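Home Diary Allotment Walks Archive Contact

Last updated: Tue 9 November

Rain until about lunchtime, then dry but with no warmth in it. I went up to the plot at one and stayed until the light went.

The broad beans are in. I put down two rows of the ordinary long-pod and a short row of the ones I saved in June, which look small and may come to nothing. The soil at the bottom end is still heavy. I dug a barrow of leaf mould into it and could have used three more. The mice had most of the November sowing last year, so I have laid holly over the rows and put the old fridge shelves on top of that.

Leeks are fair. There is rust on the outer leaves but it strips off. I pulled 6 for the week and left the rest standing. The sprouts have blown at the bottom again, and I have decided I don't firm them in well enough. I say this every year and then plant them the same way.

I have been thinking about sweet peas. I want them sown this week and into the cold frame, and the root trainers I bought from Verbruggen have split along the hinge after two seasons. A new set is dear for what it is. Paper cups do the job as well if they are tall enough, and the whole thing can go in the ground if you tear the base off. The ribbed kind hold up better than the thin smooth ones, which go soft at the bottom by January.

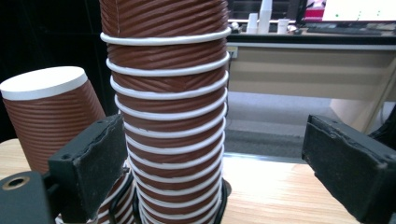
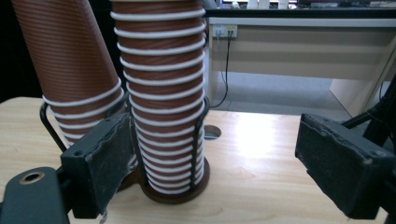 Brown ribbed cups with white rims, stacked.

Four seeds to a cup, nicked on the side away from the eye, no soaking. I soaked them one year and lost half to rot. The compost is the Lestari seed mix with a bit of grit through it. I had a bag of the Clarnex left from spring but it was full of sticks and had gone sour, so that went on the heap. I hope to get 100 seedlings through the winter, which is more than I have canes for, but the slugs will take their share and I can give the rest away at the gate.

The shed roof is leaking in the same corner. I moved the seed tin and the string to the other shelf and put a bucket under the drip. The felt needs doing properly and I am not going up there in this wind.

Walked home by the lane past Nistimen. They have cut the hedge very hard on the field side and left the other side alone, so it looks lopsided. A lot of fieldfares in the top pasture, the first I have seen this autumn. They went up all together when the gate banged and came down again further off.

Supper was leek and potato soup with the end of the ham. My knee is sore from kneeling on the board - I must find the foam mat, which I think is in the loft with the tent.

To do: order onion sets, sharpen the spade, look at the gutter over the back door, ring about the manure. The price last time was for a full load and I only have room for half.

Older entries Newer entries Back to top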